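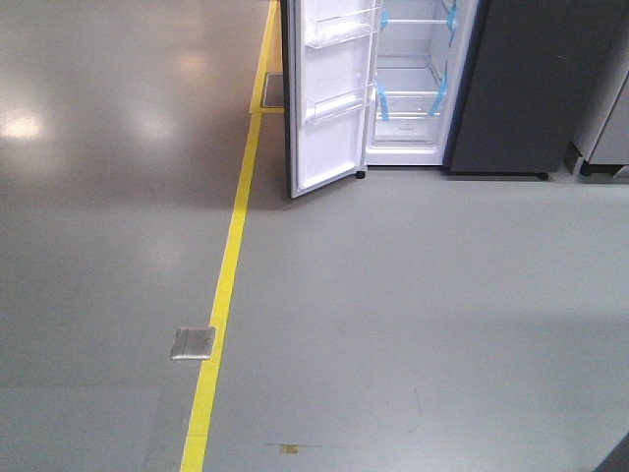

What do you do with a glut of courgettes in July? "Salt them, squeeze them in a tea towel and fry them hard," says Nuria Aguirre, "and then give the other half away before they turn into marrows."

I'd gone round to talk about her supper club in Horna, but we were on courgettes for a good twenty minutes before I even got my coat off. She talks fast and she cooks while she talks, so my notes have oil on them (sorry if I've misread a word or two!).

Nuria started the club with Bình Ông, who she met on a bread course in Kevlow. They were both terrible at it, she says. "Mine came out like a doorstop. Bình's was flat. We sat outside and ate them anyway with a lot of butter, and he said we should stick to soup."

So soup it was, at first. Six people round her table on a Friday, a big pot and whatever was going cheap at the market. These days it's two sittings, and they've fed 716 people altogether, which she knows because everyone signs the same battered book on the way out. I had a flick through and the comments are lovely, apart from one that just says "bit salty".

"That was my brother-in-law," she says. "And it was."

I asked what people get wrong with vegetables and she didn't need to think. Too much water, too small a pan, not enough time. Her onions get 40 minutes at least. She also thinks most of us are scared of vinegar, and made me try a spoonful of her lentils before and after a splash of it. I've been putting it in everything at home since.

The oldest regular is 94 and comes on the bus for the leek tart. "She tells me every time that her mother's was better," Nuria says, rolling out pastry with a wine bottle. "I've asked for the recipe. She won't hand it over."

There's no big plan for next year. Bình wants to try a breakfast, Nuria hates getting up, and they were still arguing about it when I left with a bag of courgettes under each arm.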